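Folding corner

I've been back at the T-shirt pile this week, and yellow cotton is still my nemesis – it wrinkles if you look at it! 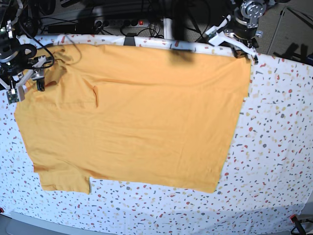 Anyway, I smooth the body out first, on the speckled tablecloth, and only then bother with the sleeves. Jersey likes to bunch, so go easy with it.

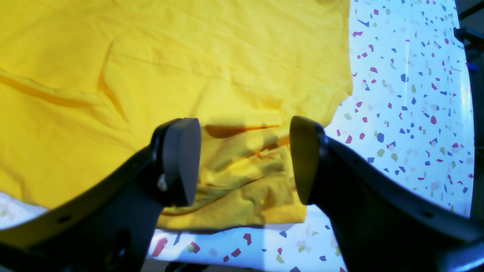
Tiburcio Chávez wrote in to say he starts with the hem and rolls the whole thing, which saves him 3 drawers. I tried it – mine came out like a sausage, but maybe you'll do better (send tips!).

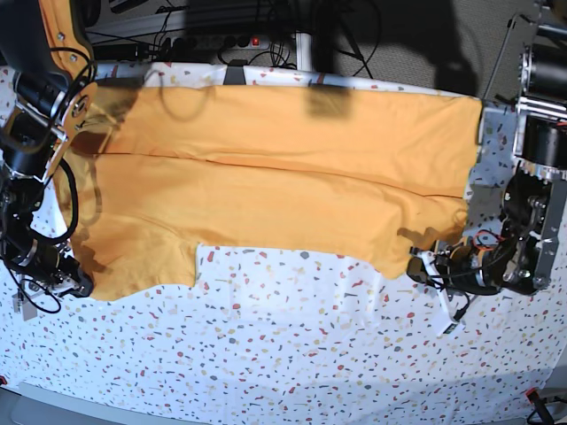

Next time: fitted sheets

Wish me luck.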